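Category: Workshop Practice / Bench Preparation

Chapter 4
Laying Out a Work Surface

4.1 Scope

A work surface has two jobs. It supports the work, and it fixes where the work is. The first depends on the table and its legs, which were treated in Chapter 2. The second depends on what is placed on top of the table and how it is held there. This chapter deals with mats, the means of fastening them, the panels that stand behind them, and the routing of cables across the top.

The methods apply to light bench work: sorting, assembly of small parts, inspection, and photography of parts for records. Benches that carry cutting loads or heat are outside the scope.

4.2 The mat

A mat protects the tabletop, and it defines a region. Anything on the mat belongs to the task; anything off it does not. For this reason the mat should contrast with the table. Dark gray on light wood is a common pairing, and a matte finish is preferred over a glossy one, which throws back overhead light and hides small parts in the glare.

Size is set by reach. The far edge of the mat should be no farther than the operator, or whatever does the handling, can reach without strain. A mat that is too large gets used for storage at its far end.

Mats wear. Light scuffs do not affect use. Specks and crumbs do, where small parts are to be told apart from debris, and the surface should be wiped before each session. The Zetis bench log, used in the exercises for this chapter, gives a column for this check.

4.3 Fastening

Three means are in general use: clamps, adhesive sheet, and tape. Clamps hold best but stand proud of the surface. Adhesive sheet holds the full area and is slow to remove. Tape at the corners is the usual choice for layouts that will be changed within weeks.

Masking tape tears by hand, comes off wood cleanly if it is not left too long, and can be seen at a glance. Each strip should cross the edge of the mat and bear on both surfaces. A long side may take an additional piece partway along it. Wrinkles reduce the bonded area, and a badly wrinkled strip should be replaced.

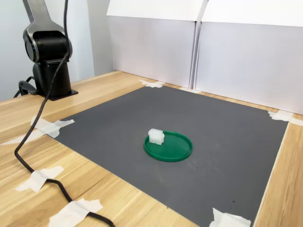
Charmaine Mahlangu objects to tape on any bench used for more than a month. In her view the corners creep as the adhesive ages, the layout shifts by a few millimeters, and the error is noticed only when parts no longer match their marks. She would pencil the mat outline on the table on the first day and compare against it each morning. Ehsan Dehghan accepts the pencil line but keeps the tape, on the ground that a clamp in the way of the work causes more trouble than a mat that has to be reset in January and again in summer.

Both positions are defensible. The procedures in Section 4.6 assume tape with a reference line.

4.4 Back panels

White panels set upright behind a mat give a plain background and keep small parts from rolling off the rear. The seam between adjoining panels should be closed at the foot, where parts tend to lodge.

4.5 Cables

A cable that crosses a work surface should lie outside the mat for as much of its length as possible. Leave slack in a loose curve; a taut cable pulls on whatever it is attached to. Where it passes a taped corner, one strip may be carried over both, although separate strips are easier to service.

Related sections
Chapter 2: Tables, Legs, and Leveling
Section 4.6: Marking Out and Resetting a Mat
Chapter 5: Lighting the Bench
Appendix B: The Zetis Bench Log

Copyright Salinas Technical Texts. Corrections: Lotow Office, Box 3111. Back to top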